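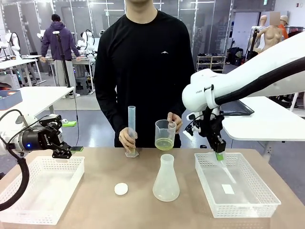
One of the Tipoki evening group asked last spring whether plastic labware really needs inspecting at all, given that it doesn't shatter and half of it came to us secondhand anyway. The answer, after a good deal of friendly back and forth, was yes, and most of what follows grew out of that question.

# Plastic measuring ware and bench: safety check with comments

**Site:** Vordale teaching lab, wet bench and small tables
**Checked:** 13 Mar 2020
**Next full check:** May

Please tick as you go and write your comments right on the sheet, even small ones. I would much sooner read a comment that turns out to be nothing than find a split seam halfway through a pour. Where I've filled in comments of my own from this round, they're in italics.

## Table and floor

- [x] Table stands level and doesn't rock when leaned on. *Fine. The folded card under one leg has gone, and I've put a proper rubber foot on in its place.*
- [x] Wooden top is clean, with no sticky rings or dried spills. *A couple of old stains that will never come out now, bless them. They're smooth to the touch and I'm happy to leave them.*
- [x] Room for both elbows when pouring. *Plenty, as long as the baskets stay out at the ends.*
- [ ] Floor mat flat at all corners. *One corner is curling again. I've weighted it overnight twice and it pops right back up, so we need a new mat. Please step over it until then.*

## Graduated cylinders

- [x] Hexagonal base sits flat and the cylinder stands by itself. *Good on all of them. Keep a hand on the tall ones anyway while you pour, they're light and they do tip.*
- [x] No cracks where the tube meets the base. Look at this spot against a window.
- [x] Lines and numbers readable all the way up. *One of the Relstead cylinders has lost its print below the 50 mL line. I've moved it to the rinse shelf, where it can live out its days holding brushes.*
- [x] Lip smooth all the way round. Run a gloved finger along it, slowly.

## Measuring beakers with handles

- [x] Handle tight, no white stress marks at the two joins. *I squeezed every one of these rather hard and they forgave me.*
- [x] Spout free of chips and dried residue.
- [ ] Emptied and rinsed before going back on the shelf. *Found one put away with a little liquid still in the bottom and no note with it. Please, please don't do this! Whoever picks it up next has no way of knowing what they've got, and it has to be treated as the worst thing we stock. If you must leave a beaker for a few minutes, stand a label beside it.*
- [x] Used for rough volumes only. *The cylinder is the one to trust. I know the beaker is quicker and nicer to hold.*

## Conical flasks and caps

- [x] Walls clear of deep scratches. *The frosted ones hide scratches very well, so go by feel as much as by eye.*
- [x] Neck round, not squashed from the drying rack.
- [x] Cap matches flask and threads on easily.
- [x] Caps put down flat where you can see them, away from the table edge. *I've spent more of my life on my knees looking for little white caps than I care to say. We had to order 31 replacements from Brarkex last year, and I expect the old ones are all together somewhere having a lovely time.*
- [ ] No plastic flask on the hot plate, ever. *One had a slightly bowed bottom, and I can guess how it got that way. Thrown out.*

## Baskets

- [x] Perforated sides unbroken, no snapped bits sticking out.
- [x] Rinsed and dried before use, inside and underneath.
- [x] Nothing heavier than three full flasks in one basket. *The rim starts to bend after that.*
- [x] Plastic sheets and cards go in a basket by themselves, with no wet ware on top. *Ink runs, and then we're back to mystery liquids.*

## People

- [x] Gloves and eye protection on before anything is opened.
- [x] Sleeves close at the wrist. *Long sleeves are welcome and I encourage them. Just push a loose cuff under the glove so it can't trail across a flask.*
- [x] Pour at table height with the cylinder standing on the table, then bend down to read it. *I know the knees complain. Mine do too.*
- [x] Anything over 200 mL is poured in two goes.
- [x] Spill cloths within reach, and everyone knows where the eyewash is.

## To do before May

- [ ] New floor mat
- [ ] Bag of spare caps, both neck sizes
- [ ] Replace the worn Relstead cylinder
- [ ] Fresh labels and a pen that works, tied to the shelf with string this time

The signed copy goes in the blue folder by the sink. If the folder is full, take out the oldest sheet and leave it in my tray.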